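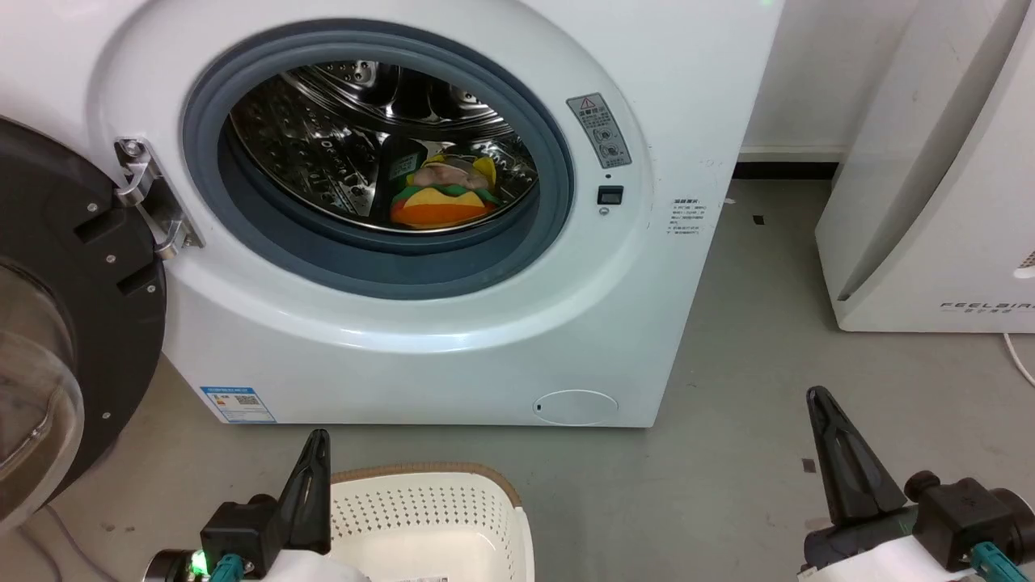

Good evening, and thank you for having me back at the Ormsby library. I'll try to keep us moving so there's time for cookies.

My subject is household water, and how a small town like ours came to think about it. When the Plellden reservoir ran low, Gultow asked every home to read its own meter. We had 645 homes on the list. (Pause here, let people remember the little yellow cards!)

I was sure I knew where my water went. I blamed the garden, and I was wrong by a mile. It was a toilet that ran all night, so softly I'd stopped hearing it. 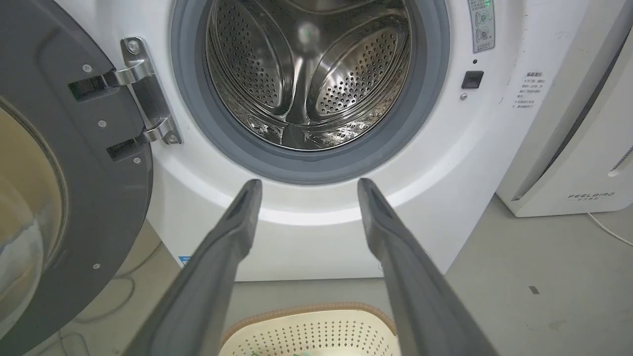
Part 2: Laundry Day

Ask who washes at night. Wait for hands.

My mother saved her rinse water for the porch steps, and I still think of her when I start a load. Full loads help, of course, but so does wearing a sweater twice before it goes in the hamper. Mention the Cidumon leaflet, 13 pages, large print, on the table by the door.

If we're running late, skip the rain barrel story and go straight to the spring meter readings in March. Then questions. Repeat each one into the microphone, please, for the folks in back.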